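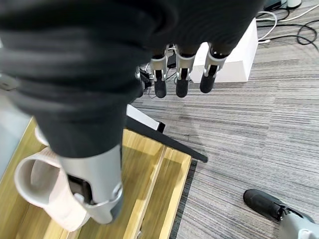 Grakberg Releases Results of Three-Finger Hand Comparison

WIRNDALE, March. Grakberg, a maker of control hardware for robotic arms, today released the results of a bench comparison of four hand and controller combinations. The work was done at the company's test lab in Wirndale and was set up to answer one question from integrators: how much of the difference between two hands comes from the hand, and how much comes from the controller behind it.

Two three-finger hands were included, referred to in the report as Hand A and Hand B. Each was run with two controllers, the current Grakberg Helen and the older Grakberg Pomare. The arm, the wrist-mounted camera, the object set and the fixtures stayed the same throughout. Fabric arm covers stayed on for all runs, as they do at most customer sites, and the added drag at the elbow was included in the payload settings.

Test method

Each combination completed 900 pick attempts, divided evenly among 10 objects. The objects were chosen for shape and surface and included short tubes, flat blocks, a soft pouch and a capped bottle. Objects were picked from divided wooden trays and placed in an open bin.

A pick was counted as successful if the object left the tray on the first closing of the fingers, was held through the transfer, and was released inside the bin. Regrasps were logged separately and were not counted as successes. Contact between a fingertip and a tray divider was logged as a divider strike whether or not the pick succeeded.

The wrist camera supplied the only image input. No overhead camera was used. Grasp points were computed by the same software version for all four combinations, and the software was not retrained between runs. Finger force limits were set once per hand and left alone.

Results

Hand A with the Helen controller had the highest first-attempt success rate. Hand A with Pomare came second, 7 percentage points lower. Hand B placed third with Helen and fourth with Pomare, and the gap between its two controllers was smaller than the gap for Hand A.

The ranking did not hold for every object. Hand B was the better choice for the soft pouch with either controller. Its wider fingertip pads spread the load, and the pouch slipped less often during transfer. For tubes lying on their sides, Hand A was ahead by a clear margin. Most Hand B failures on tubes happened when one finger touched first and rolled the tube against the tray wall before the other fingers closed.

Divider strikes were more common with Pomare on both hands. The test team traced this to the slower rate at which Pomare updates finger position during the last part of the approach. Lowering the approach speed removed most of the strikes but added to the cycle time, and those slower runs are listed in a separate table and left out of the main ranking.

Cable routing at the palm also affected the results. In early trial runs, a loop of cable behind the fingers of Hand B entered the lower corner of the camera view at certain wrist angles and was sometimes read as part of the object. The loop was shortened before scored runs began. The report recommends that users check the camera view through the full range of wrist rotation after any change to cables or covers.

"The controller matters more on a fast hand than on a slow one," said Natália Paulík, test engineering lead at Grakberg. "Hand A can close quickly enough to make use of the Helen update rate. Hand B mostly can't, so a customer who already owns Hand B and a Pomare unit will see a small gain from changing the controller alone. We would look at the fingertips first."

Limits of the comparison

The tests covered one arm model and one tray layout. Long-term wear was not measured. Fingertips were replaced at the start of each combination, and the results should not be applied to worn tips. Lighting was normal room lighting with daylight from one side and was not controlled between morning and afternoon runs. The report lists the start time of each run so that readers can check for an effect. The test team did not find one for solid objects. For the pouch, the data were too scattered to say.

Both controllers in the comparison are Grakberg products. Raw logs, force settings and object dimensions are included with the report so that other labs can repeat the work with their own equipment.

Availability

The full report and log files are available on request from the Grakberg applications desk. A second round using suction and two-finger grippers on the same trays is planned. Helen controllers are shipping now. Pomare remains supported for existing installations but is no longer offered for new orders.

Media and technical contact: Natália Paulík, Test Engineering, Grakberg, Wirndale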